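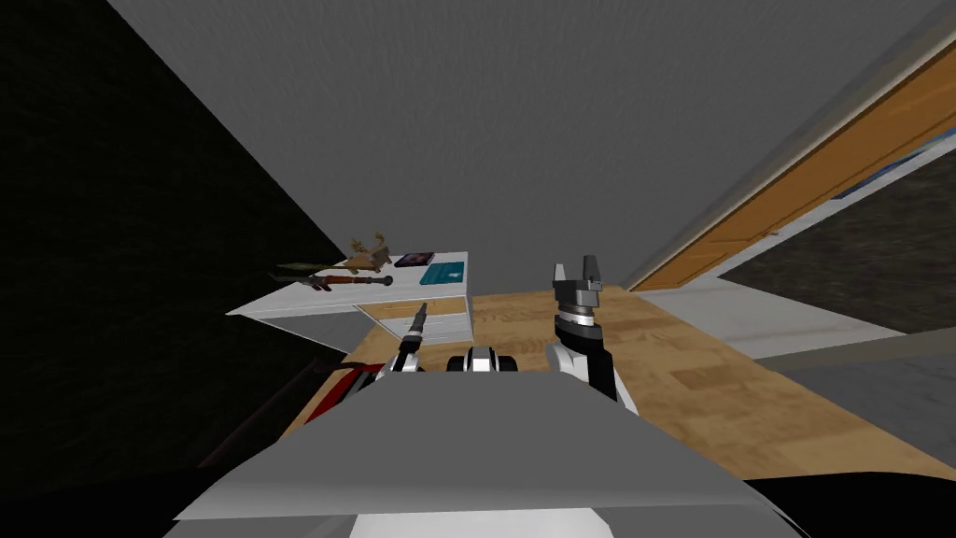 How do I get hot water back when the Nosuvex unit keeps locking out overnight?

Hold the reset button for a slow count of five, wait for the fan to stop, then open a hot tap fully. If it locks out again the same night, stop resetting it and add the code to this ticket.

Ticket: Hot water lockout, upstairs flat
Site: Flaltwood
Opened by: Cyril Greenwood
Assigned to: Kornél Hajdu, Bakos Heating Support
Status: Monitoring

Opened 17/05/2025

Entry 1 - Cyril Greenwood
The unit locked out again this morning with code 14. That's the third time since the service. The card inside the cover says code 14 is "flow irregularity", which could mean anything from a blocked filter to a bad mood. I did the reset as per the answer at the top and got hot water for one shower. I don't call that fixed. Can someone tell me what code 14 means in words a person would use?

Entry 2 - Kornél Hajdu
Code 14 means the unit asked for water at one rate and measured another. Usual causes are a dirty inlet filter, a tap being opened and closed quickly, or a flow sensor on its way out. Please clean the inlet filter first. Turn off the cold supply, undo the brass cap under the unit, rinse the mesh and put it back hand tight. Then note the run counter on the service screen.

Entry 3 - Cyril Greenwood
Filter done. There were a few grains of grit in it, nothing you'd blame for a lockout. The counter says 1,078. I assume that's burner starts, though the screen doesn't bother to label it. The previous technician wrote 400 on the sticker in November, so either we've become very clean people or the thing is firing when it shouldn't.

Entry 4 - Kornél Hajdu
It is burner starts, yes. An increase like that is high for two people but not proof of a fault. Some of it could be short draws, where a mixer tap is left in the middle position and the unit fires each time somebody rinses a cup. Could you keep the kitchen mixer fully to cold when you don't need hot, and report back?

Entry 5 - Cyril Greenwood
I've kept the mixer on cold. I don't believe in this theory, for the record. The same tap was there for years with the old storage heater and behaved itself. Locked out again at some point after midnight with everyone asleep. No taps, no dishwasher, no washing machine. Explain that one with a mixer.

Entry 6 - Kornél Hajdu
Fair point. If it locks out with nothing running, either something is drawing water or the sensor is reporting flow that isn't there. To separate the two, close the hot outlet valve before bed (the one with the red lever, on the right-hand pipe). Leave the power on. In the morning, write down the code and the counter before you touch anything.

Entry 7 - Cyril Greenwood
Valve closed overnight, power on. Code 14 in the morning and the counter had gone up by two. So it tried to light twice with nowhere for the water to go. Before someone suggests it, I also looked at the water meter before bed and again when I got up. It hadn't moved.

Your phone line told me this was "most likely a pressure event in the street" and offered me the Pruvier care plan. I asked how a pressure event gets past a closed valve and was put on hold. I don't want the care plan. I'd like the part replaced if it's the part.

Entry 8 - Kornél Hajdu
Please disregard the phone advice. Pressure changes can nudge water back and forth a little, even with the outlet closed, but I wouldn't expect two firings from it. I've ordered a flow sensor and its cable. One more check while we wait: is the cable under the unit clipped to the bracket, or resting on the pipe?

Entry 9 - Cyril Greenwood
Resting on the pipe. The clip is there and it's open. It's also greenish where the cable goes into the plug. I haven't touched it.

Entry 10 - Kornél Hajdu
Thanks, leave it alone. Green on the plug suggests damp has got in, and that could well produce a false reading. Switch the unit off at the wall overnight until the visit. The part is under warranty, so no charge for it. Call-out is $40.

Entry 11 - Cyril Greenwood
Why is there a call-out fee if the part is under warranty? The cable was left unclipped at your own service. I've got the sheet, and it has a tick beside "cables secured".

Entry 12 - Kornél Hajdu
I've read the sheet and agree. Call-out fee removed. I've asked for the removal to show on the ticket, so you have it in writing.

Entry 13 - Kornél Hajdu
Site visit done. Replaced flow sensor and cable, clipped the cable to the bracket, cleaned the filter again. Test run at low, medium and full flow, no codes. Counter noted on a new sticker. Old plug had corrosion on two pins. Customer asked for the old part and was given it. Suggest closing.

Entry 14 - Cyril Greenwood
Please don't close it. It also ran perfectly the day after the service, and the day after the filter, and I was told both times that it was sorted. No lockouts for four nights so far, counter unchanged overnight. I'll agree to close after a fortnight.

Entry 15 - Kornél Hajdu
Left open and moved to Monitoring. If code 14 comes back, don't reset it. Leave the code on the screen and reply on this ticket, and I'll ring you.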